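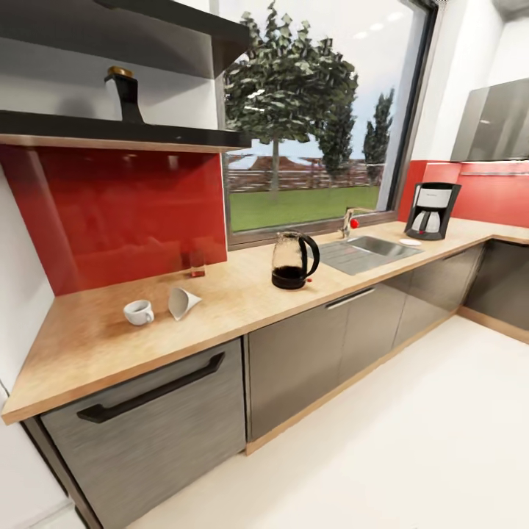 3.2 Storage habits and the kitchen worktop

Figure 3. A corner kitchen with a wood-grain worktop and a red glass splashback (computer rendering).

The second part of the survey dealt with where households keep cooking oil and vinegar once the bottle has been opened. Of the 200 households that returned the first questionnaire, 78 agreed to keep a storage diary through July. The diaries were collected by Liudmyla Lytvynenko in Grotov and by Nazar Holovko in the villages on the Melnychuk side of the valley. Both used the same printed form, and entries in other formats were copied onto it before coding.

Respondents were asked to write down the resting place of each bottle at the end of the day. We sorted the answers into 4 groups: closed cupboard, open shelf, worktop and elsewhere. The last group covers cellars, window sills and, in one household, a covered porch. Bottles that moved during the month were coded by the place named most often. Where two places were named equally often, the later one was used.

Open shelves over a worktop, as in the kitchen in Figure 3, were treated as a separate place from the worktop itself. Several respondents in Grotov had written 'on the side' for both, and these entries were checked by telephone. Three could not be settled and were left out of the tables that follow.

The most common reason given for keeping oil in the open was reach. People who cooked daily wanted the bottle within an arm's length of the hob and did not want to open a door with greasy hands. Vinegar was treated differently. It was used less often, mostly for salads and pickling, and tended to go back into a cupboard with the jars. A few older respondents kept both in the cellar and brought up a small amount in a jug – a habit they put down to their parents.

Light was seldom mentioned. Heat was mentioned more often, though usually as something the respondent had read on a label and not acted upon. One woman near Rerkodwood wrote that her oil 'goes off by the stove every summer' and that she had kept it there since moving in. We did not test the oil in any household and cannot say how far such remarks match its condition.

The diary form has one clear weakness. It asks for the place at the end of the day, when many kitchens have just been tidied, and it may therefore understate the time bottles spend on the worktop. A second form, with a midday entry, was tried in Wirura and is discussed in Section 5.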